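Rhea Tan started selling earrings from a folding table at the Wendova night market. Her label, Zumia, now has 226 designs, and most of what she talks about is how to hang them.

"People don't buy from a box," she said. "They want to see the thing dangle."

She has gone through several kinds of stand. The first were flat cards, which blew over. Then came a wire tree she bought in Cabanatuan while visiting her aunt. It held plenty, but the branches caught on sleeves and the paint came off on the hooks.

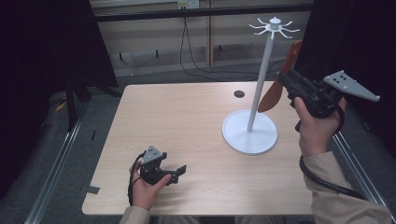

Her favourite shape is a plain white pole on a round base, with eight curved arms at the top. "Eight is enough. If I put two necklaces on every arm they tangle, and then I'm standing there with tweezers while someone waits."

Long chains go on first, she said, spaced evenly so the weight doesn't pull to one side. A stand that leans a little doesn't bother her. One that wobbles goes back to the shop.

Her stall fee is $33 a night. In February she sold 872 pieces, her best month so far, and she has since taken a shelf at Andska, a gift shop near the station. The owner there prefers dark velvet busts. Tan is still trying to talk her out of them.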